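Gokidard Certificate in Database Querying

The Gokidard Certificate in Database Querying is an entry-level computing credential that tests a person's ability to retrieve and change data held in a relational database. It is set by Gokidard, a training and assessment body, and is taken mostly by office workers, students and junior programmers. The certificate has two parts, a written paper and a practical session, and both must be passed before it is awarded.

History

The certificate grew out of a short course run by Perron, a software firm that trained its own support staff in writing queries. Perron's course ended with a informal test marked by the instructors. When other employers asked to send people along, the firm handed the material to Gokidard, which rewrote the test and opened it to the public. Early sittings were held on paper only. The practical session was added later, after employers said that some holders could explain a join but had trouble writing one.

The syllabus has been revised 3 times. The first revision dropped a section on tape storage. The second brought in window functions and common table expressions, and the third moved backup and recovery into a separate certificate for administrators.

Structure

The written paper has 16 questions, most with several parts. It covers table design, keys, data types, null values and the order in which the clauses of a query are processed. Short written answers are required throughout, and marks are given for working.

The practical session lasts 188 minutes. Candidates are given a sample database called Prerlow, which holds the records of a made-up freight business, and a list of tasks to complete against it. Typical tasks include grouping sales by branch, finding customers without orders and correcting duplicate rows. The database is restored to its starting state for each candidate.

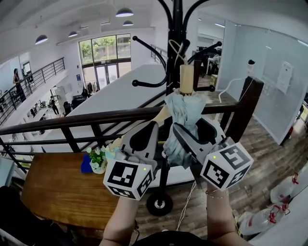 Can the two parts be taken in separate sittings?

Candidates may sit the written paper and the practical session in either order and at different sittings. A pass in one part is kept on record while the other is completed, and a failed part can be taken again without repeating the one already passed.

Delivery and marking

Both parts are delivered through Unport, a testing program that runs on an ordinary desktop computer. Unport locks the screen to the exam window and saves each query as it is run. Candidates can see the results of their queries but are not told whether they match the expected output.

Practical work is marked in 2 stages. The program first compares the rows returned with a stored answer, ignoring row order unless the task asks for sorting. An examiner then reads the query itself. Marks can be taken off for a query that gives the right rows only by chance, such as one with customer numbers typed in by hand — a common fault among people who have run short of time.

Results are reported as pass, merit or fail. Gokidard doesn't publish individual scores, though candidates who fail receive a list of the syllabus sections where marks were lost.

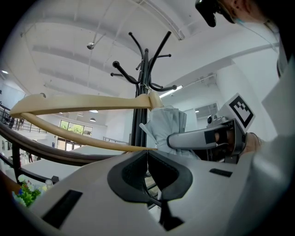
A candidate who disagrees with a result can ask for a re-mark. The second examiner works from the saved queries and doesn't see the first examiner's comments. The fee is returned if the grade changes.

Preparation

Gokidard publishes the syllabus, a practice copy of Prerlow and a set of retired questions. Classes are offered by colleges and private trainers, but attendance isn't required. Many candidates study alone with a free database program installed at home.

Collections of supposed live questions are also sold online. Gokidard treats the use of leaked material as misconduct and may cancel a certificate if it is proved. The practice copy of the database has the same tables as the exam version but different data, so memorized results are of little use in the practical session.

Recognition

The certificate doesn't expire. Some colleges accept it in place of an introductory database unit, and employers tend to list it as an asset for reporting and data entry jobs. It isn't accepted for entry to the administrator certificate, which has its own qualifying test.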